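October, bench notes, Hulme cell, started writing around 4 in the afternoon

OK so the gripper dropout is back, and this time I was sitting right there when it happened, which makes me weirdly happy.

Recap for Farzad, who missed the morning. The arm goes down, closes, lifts, and somewhere on the way across the gripper just stops answering. The arm doesn't know. It carries on with the whole path like everything is fine, gets to the drop point, sends open, gets nothing back, and sits there holding the thing until the Pleston controller times out after 8 seconds and throws error 31. Then the controller restarts the gripper driver, the driver runs its homing move, and homing means the fingers go all the way open and then all the way shut. With no warning! I had my hand about a palm's width from them the second time, reaching in for the cloth. No contact, no harm done, but I'm counting it as a near miss and I've put it in the safety book as well as in here.

So, new rule until we fix it: on error 31 you hit the stop first, before you touch anything on the table. I don't care if the arm looks parked. It looked parked to me too.

What I tried, in order, before I forget:

Swapped the wrist cable for the spare. Dropout again, same place in the path or near enough.

Ran the path with the gripper closed on nothing. Ran it 108 times over lunch with the log on and not one dropout. I got quite excited and thought the spare cable had needed reseating, then put the cloth back and lost the gripper on the third pick. Grr.

Turned the grip force down by half. It got better but didn't go away, and the cloth slipped twice, so I can't leave it like that anyway.

Turned the force back up and watched the supply at the flange with the meter on min hold. It sags when the fingers squeeze against something and keep squeezing. Closing on nothing, the motor hits its end position and relaxes, so there's no sag to speak of. I think (think!) that's our fault right there. The Flokico supply board feeds the gripper and the wrist camera off the same line, and when the gripper holds hard for long enough the line dips and its comms chip resets. The camera rides through it fine, so the video looks perfect the whole time and sends you looking in the wrong place. It sent me looking in the wrong place for most of a day.
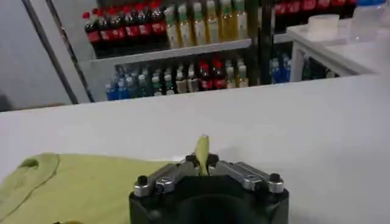 Hold current is the thing to chase next, and I want to do it with something that squashes less predictably than the foam block, so that two runs in a row don't look identical by luck. The block gives a lovely flat line on the meter and tells me very little. Anything soft is closer to the real job: the yellow-green piece between the fingertips there is a fair stand-in for what we ask of it all day, small, pinched right at the inner tips, with the linkages reaching in from both sides. I'd like the current trace for a grip like that, held still, then held through the full path, and the two laid on top of each other.

Stuff still open. The driver should not home by itself after a restart, ever. Farzad, you wrote the restart hook, can you see if it can wait for a button? If it can't I'd sooner have it stay dead and let us home it by hand. I also want the arm to stop when the gripper goes quiet, right away, and that one is mine.

Fatlow has a separate supply on the shelf that would let us split the camera off. I'll call them in the morning. Until then the cell stays at half speed with the force where it was, and the sign is on the stop button.

Spare cable is still fitted. The old one is in my drawer with tape on it, please don't put it back in the bin of good ones.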